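Visit to Rorngate, June 4, 2024

Nillemow opened its Rorngate workshop to visitors for the afternoon and I went along with three people from our office. We signed in, were given visitor badges and waited a while by the lifts. Tea was on a trolley in the corridor.

The tour was led by Gaetano Amato, who looks after data collection. His team records examples of kitchen tasks so that a learning system can be trained on them. An operator guides the arm through a task, the computer stores the movements together with the camera views, and the table is then laid out again a little differently. One pass through a task is called an episode. A good operator gets through 16 in an hour, and on a bad day it can be as few as six.

We were taken to the kitchen bench first. The tasks there use toy food, a few dishes and a toaster oven.
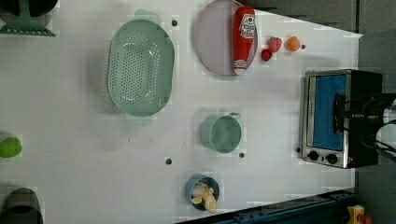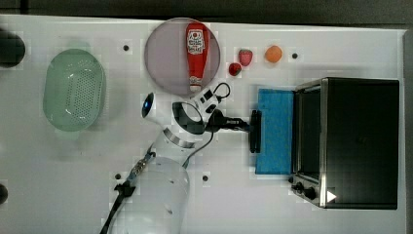 I asked how they decide which episodes to keep. Gaetano said that a dropped object doesn't rule one out, provided the operator picks it up again and finishes. Those are stored under a separate label. What they do throw away is anything where the operator stopped to think for too long, as the arm then learns to stop as well. Nearly 18 per cent of the first batch went for that reason.

Each episode also needs a written instruction, such as "put the strawberry on the plate". Two people write these independently and a third checks them. The software for this is called Lulonent and was written in the building. It looked slow to me, and one of the operators agreed.

The second room was given over to the Zaugg project, which deals with folding clothes. We only had ten minutes there and the computer was being restarted for most of it.

Questions were taken in the canteen afterwards. Most were about cost, and were not answered in any detail. There will be another open afternoon in July, with places for groups of up to four. Booking is through the front desk. Parking is limited, so we would take the bus next time.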